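Call for participants: does a walk at lunch do anything?
Winmont Study Group, Kodville

You have read the claims. Ten minutes outdoors will clear your head, lift your mood, fix your afternoon and make you nicer to the people you work with. Most of what I have seen in print to support this comes down to asking people who chose to take a walk whether they enjoyed it. They said yes. I am not impressed, and I would like to run something better.

We are looking for 121 adults who work at a desk at least four days a week and are willing to be told when they may and may not go outside at lunch. The study runs through August. It is funded by Hrnčiar, a shoe company, and you should be as suspicious of that as I was. Under the contract they don't see the data before anyone else does, and they can't stop us from publishing a dull result. I expect a dull result.

What you would do

For 2 weeks you eat lunch indoors and stay there. For another 2 weeks you walk outside for at least 20 minutes, at whatever speed you like, in ordinary weather. A draw decides which comes first. Trading places with a coworker is not allowed, and yes, people try. 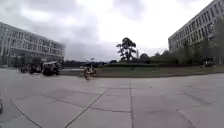

Every working day at 3 p.m. you do a short attention task on your own computer and answer four questions about how the afternoon is going. The task is boring. It was picked for that, and the people who tested it complained at length. You also keep a paper log of sleep, coffee and anything odd, such as a fire drill or a fight with your boss. We don't ask you to wear a step counter. I don't trust them, and you would start walking for the counter.

Who can take part

Ages 21 to 65, with a regular lunch break and no medical reason to avoid walking. You can't join if you already walk at lunch most days, or if you work for Hrnčiar or for Sirent, who handle our payments. Fans of fresh air are welcome, but so are people who think this is all nonsense – we are short of those.

Pay

$300 for the full study, paid by Sirent after your last log comes in. If you drop out halfway you get half. There is no bonus for improving, so please don't improve on our account.

You won't get a personal wellness report. One person's scores over a few weeks say very little, whatever the apps tell you. You will get the group results, including the parts that didn't work.

To apply, write to Ľubomír Vrabec, Winmont Study Group, Box 1109, Kodville. Give your age, your usual lunch hour and a daytime phone number. Please leave out your views on vitamin D.

Posted Thursday, June 27, 2024. Applications close when the places are filled.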